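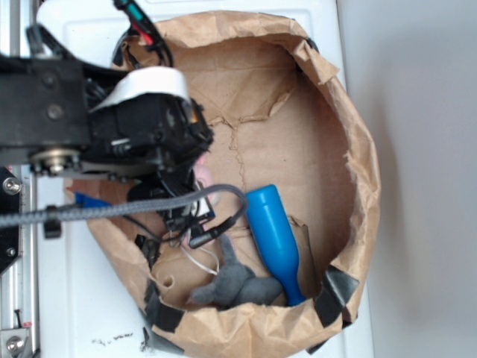

Bandara est une émission de télévision d'entretiens, diffusée en fin de soirée sur la chaîne Flavon et présentée par Giorgia Farina. Elle compte 387 numéros répartis sur six saisons. Chaque numéro dure 30 minutes et repose sur une conversation entre l'animatrice et un seul invité, sans public en plateau. Le dernier numéro a été diffusé le 16 octobre 2023.

Historique

Le projet naît au sein de la société de production Kukosov, qui fournissait alors à Flavon des magazines culturels et un jeu d'après-midi. La chaîne cherchait un programme peu coûteux pour occuper la case suivant le dernier journal, jusque-là réservée aux rediffusions. Une première maquette, enregistrée avec deux animateurs et un groupe de musiciens, est refusée par la direction des programmes. La deuxième ne garde ni la musique ni le second fauteuil. Giorgia Farina, qui devait à l'origine préparer les dossiers des invités, y assure la présentation, et la chaîne commande une première saison sur cette base.

Le titre reprend le nom du café où se tenaient les réunions de préparation. Deux autres titres avaient été déposés par la production et n'ont jamais servi.

Les débuts sont discrets. Flavon déplace l'émission à plusieurs reprises au cours de la première saison, parfois sans l'annoncer dans ses grilles, et la suspend pendant tout le mois de décembre au profit de films. L'horaire est stabilisé à partir de la deuxième saison. C'est également à ce moment que la production renonce aux invités en promotion immédiate : un comédien ou un écrivain n'est reçu qu'après la sortie de son film ou de son livre, règle appliquée avec quelques exceptions jusqu'à la fin.

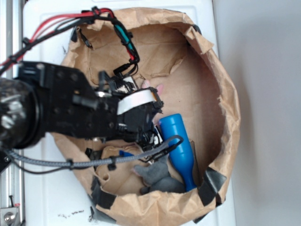 La troisième saison marque un changement de rythme, avec un passage d'une à deux diffusions par semaine. L'équipe de rédaction est renforcée et les entretiens sont désormais enregistrés par séries, en studio, plusieurs jours avant l'antenne. Le 300e numéro, diffusé au cours de la cinquième saison, est le seul à déroger à la règle de l'invité unique : il réunit trois anciens invités autour de la table et ne comporte aucun extrait d'archives.

Principe et déroulement

L'émission s'ouvre sans générique parlé. L'animatrice donne le nom de l'invité, sans rappel de sa carrière, puis pose une première question toujours liée à un lieu : une rue, une salle de spectacle, une maison d'enfance. L'entretien n'est pas découpé en rubriques. Une coupure publicitaire était prévue à mi-parcours lors de la première saison ; elle est supprimée ensuite.

Les invités viennent principalement du théâtre, de la chanson et de l'édition. Les responsables politiques en exercice n'étaient pas conviés. Quelques numéros ont été consacrés à des métiers peu représentés à la télévision, notamment un souffleur de théâtre, une accordeuse de pianos et un traducteur de sous-titres.

Les questions étaient rédigées sur des fiches que l'animatrice posait devant elle et consultait rarement. Les entretiens étaient enregistrés en continu et le montage se limitait en principe à la mise à durée.
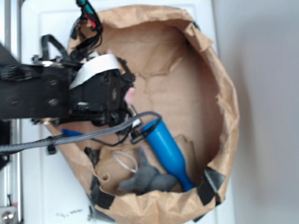

Tournage

Les trois premières saisons sont enregistrées dans les locaux de Kukosov. À partir de la quatrième, la production s'installe au studio Flekberg, ancien entrepôt converti à l'usage de la télévision. Le décor y est refait, mais conserve une table ronde et deux chaises. L'éclairage, jugé trop sombre par une partie de la presse lors des premiers numéros tournés sur place, est corrigé avant la fin de la saison.

Le thème musical, joué au vibraphone, n'a pas changé d'une saison à l'autre. Il est raccourci à partir de la quatrième.

Accueil et arrêt

La critique a souvent relevé la lenteur de l'émission, tantôt pour la louer, tantôt pour y voir la cause d'audiences modestes. Les silences laissés au montage ont fait l'objet de parodies dans d'autres programmes de la chaîne. Plusieurs articles ont reproché à la production de recevoir trop souvent les mêmes cercles d'artistes.

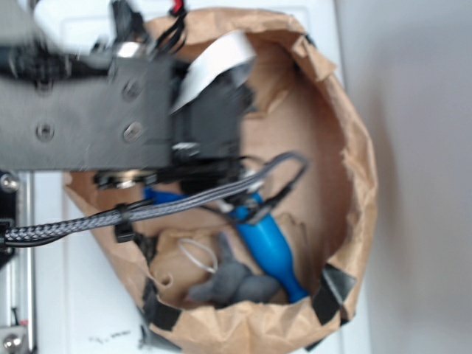 Giorgia Farina a répondu à ce reproche qu'elle le trouvait fondé pour les deux premières saisons, que les refus étaient alors nombreux et que l'équipe rappelait ceux qui avaient déjà accepté de venir. Elle a ajouté qu'elle aurait préféré un format plus long, que la chaîne n'a jamais accordé.

L'arrêt est décidé par Flavon à l'occasion d'une refonte de ses soirées. Le dernier numéro suit le déroulement habituel et ne mentionne la fin de l'émission que dans la phrase de clôture. Une partie des entretiens a été rediffusée par la suite en matinée, dans le désordre. Les numéros de la première saison n'ont pas été repris, les droits de certains extraits n'ayant pas été renouvelés.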